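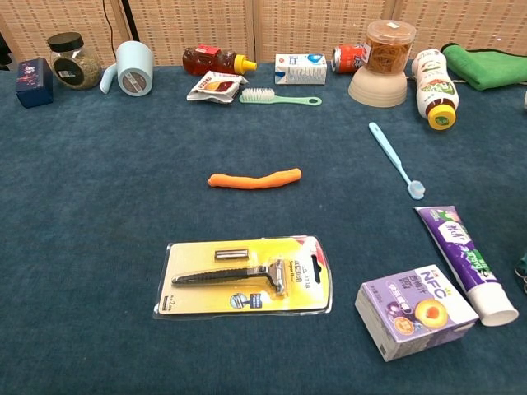

Setting the damper on the Hurkier rower

The damper lever on the side of the Hurkier sets how much air reaches the flywheel. It does not set how hard you work. Start at 4 and row easily for 2 minutes before changing anything. Clear the floor under the rail first; small things such as a razor still in its blister pack, lying out with other household items, belong in a locker.

1. Wake the monitor and open the Drag screen.
2. Row 15 strokes at a steady pace.
3. Read the number. Move the lever one notch and row again.
4. Write down the setting that feels smooth at the catch.

If the monitor shows error 626, reseat the sensor plug and repeat from step 1.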